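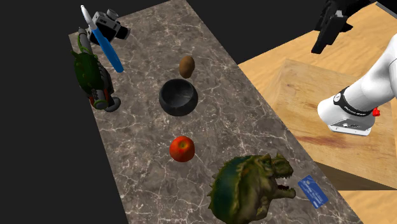

*The marble counter set in the simulator, with the arm on its block to the right and the black gripper overhead.*

# Two Grippers, One Counter

The test bench at Flurkovcombe runs to 500 grasps per gripper before anyone touches hardware. Efraín Ospina, who leads manipulation testing there, moved the first stage of every comparison into simulation in May, mainly to get the same object poses twice. On a physical bench, a potato put back by hand is never quite where it was.

The current round compares two parallel grippers, the Paucar and the Ruvov, on the same white arm. Both are driven by the same controller, with the same approach speed and force limit. Only the finger geometry and the stroke differ.

The object set is deliberately awkward. An apple and a potato give the fingers curved surfaces with little flat area to close on. A black bowl has to be taken by the rim, which puts the load well outside the grip. The blue marker is easy if the wrist is aligned with the barrel and poor if it is not. The toy dinosaur and toy blaster have uneven outlines, and the planner tends to pick contact points that look sound in the depth image and slip under load.

Then there is the blue card. Lying flat on marble, it offers almost nothing to hold. The Paucar's thicker fingertips touched the counter before they reached the card's edge in most trials. The Ruvov managed it more often, though it needed a slower final approach and pushed the card along the surface first.

On rounded items the order was reversed. The Paucar's longer stroke left room for position error, and it held the apple through the full lift and turn in more than 200 trials. The Ruvov closed early on one side whenever the centre estimate drifted by 5 mm, and rolled the fruit away.

Ospina does not regard the simulated figures as final. "Contact friction is the number I trust least," he says. "I use the ranking. I leave the percentages alone until we've run it on the bench."

Bench trials follow at Balport, where each gripper will repeat a reduced set of 6 objects under two lighting conditions. The camera mount will be fixed for the whole run. Earlier sessions had it removed between grippers, and recalibration added more scatter to the results than the change of fingers did.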